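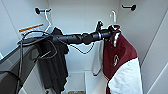

Figure 7.1 A gripper closed on a hanger carrying a maroon and white jacket, inside a narrow white compartment.

Chapter 7
What a Success Rate Leaves Out

Look at Figure 7.1 and decide whether the trial succeeded. Most students say yes at once. The gripper is on the hanger, the jacket is hanging from it, and none of the other clothes seem to be in trouble. But the photograph does not say whether the jacket was going in or coming out, and it does not say where the hanger was a second later. You supplied the ending yourself. Published results in robot manipulation ask readers to do this all the time, and this chapter is about learning to refuse.

Our running case is the Skanside wardrobe study, which trained a control policy called Sultana to move clothes on hangers in and out of small compartments. The policy learned from 2000 demonstrations driven by human operators. It was then tested in 300 trials, and the headline result was a success rate of 70 percent. That number has been quoted in a good many papers since, usually in a table, usually next to numbers from studies that measured something else.

What counted as a success? The main text says the garment was "placed." The appendix says the hanger had to stay on the hook after the gripper opened, but gives no waiting time. A jacket that slides off its hanger while the hanger stays put would pass under this rule. So would one that ends up bunched against its neighbor. A person putting away laundry would call both of these failures, and would be annoyed besides.

Then there is the matter of resets. Between trials somebody has to put things back, and the way they do it shapes the result. Clothing never hangs the same way twice. A black garment bunched behind the arm, as in the figure, is a different obstacle from the same garment hanging flat. The Skanside report says the starting positions were "varied" – a word that can cover almost anything. If the person doing the resetting knows which arrangements the policy likes, the test gets easier without anyone meaning to cheat.

A second group, at Plonbridge, repeated the work with the same policy and a compartment built to the same plans. They ran 514 trials, wrote down the starting arrangement before each one, and had the outcomes judged by people who did not know which policy was running. Their rate was lower. It would be easy to stop there and declare the first result wrong, but the Plonbridge study has its own soft spots. Its hangers came from a different supplier, Novero, and the report never tests whether that mattered. We will come back to this in Section 7.4.

7.1 Defining the Trial

A trial needs a start, a stop, and a rule for deciding what happened in between. All three should be written down before the first run. Take the stop first, as it is the one most often left vague.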